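Talking Vegetables With the Woman Behind the Zarkum Produce Stand

18 July 2022

I have been shopping at Zarkum for two years and I have never once left with only what was on my list. I blame the produce stand. It's right where you walk past it, it's wood, it's full of cabbages, and I am weak. So I finally asked the woman who sets it up if she'd sit down with me for a chat, and she said yes, as long as I didn't mind her trimming leeks while we talked. (I didn't mind! I got to take the tops home for soup.)

She came to produce by way of a bakery in Rultley, where she spent 10 years getting up in the dark. "I thought vegetables would let me sleep in," she told me. "They do not. The cabbages come at the same hour the bread used to."

The first thing I wanted to know was why everything sits in those shallow trays. My old supermarket had big deep bins and I always felt like I was digging for treasure. She made a face at that.

"Deep bins are for the store, not for the food," she said. "Whatever's at the bottom has the whole pile sitting on it. A tomato can't take that. I'd much sooner fill a low tray twice in a day than throw out a bottom layer every night."

Does she really fill them twice a day? "In May, once. By July the tomatoes need it three times and I'm eating lunch standing up."

I asked about the order of things, too, because I've noticed that it moves. She laughed and said people write to her about it. One customer from Bustthorpe left a note at the register when the cucumbers swapped places with the onions. "It was a polite note," she said. "It was also two pages."

There is a system, though. She likes the big leafy stuff at one end, where you can grab it without leaning over anything, and she tries to keep two greens of the same shade from ending up side by side. "If the colors run together, people's eyes slide right over. They'll tell me we're out of small cucumbers when they're standing in front of them." I have done this. I did not tell her.

We got onto napa cabbage, which I love and she loves more. She wants a head that feels heavy when you lift it, with the leaves tight at the top. A few dark specks on the white part don't bother her at all. At home she cuts one into quarters, salts it, and leaves it in a bowl while she makes the rest of dinner. "Then a little vinegar, a little sugar, done. My kids eat it like chips."

And the bumpy ones? I always go for the smoothest vegetable in the tray, and apparently I've been doing it wrong. "Bumpy is fine. Bumpy is just how some things grow," she said. "Feel the weight, look for soft spots, and put it in your basket." 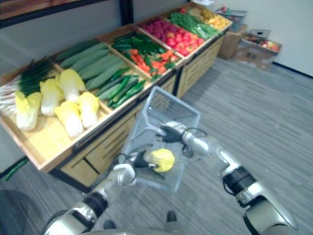 Her own shopping habits

I figured somebody who spends all day with vegetables would be sick of them by closing time, but no, she shops the stand like the rest of us. She takes a basket and never a cart, and she has a rule about it. "If I can't carry it, I can't cook it before it goes bad."

Heavy things go in first, then anything long, laid flat, and tomatoes last. She told me this very sternly, looking at my tote bag, where a tomato was at that moment underneath a squash.

Her favorite dinner is a pan of sliced peppers and carrots with whatever greens need using up, over rice. She got it from a cook at Machala, the lunch place she used to walk to from the bakery, and she's never managed to make the sauce taste the same. She thinks it's the pan. I think she should go back and ask.

Before I left I wanted to know what she'd add if she had another tray to play with. She didn't even stop to think. "Radishes. All the colors. I've been asking for 10 months."

If you want radishes too, there's a suggestion box by the register, and she says two pages is fine.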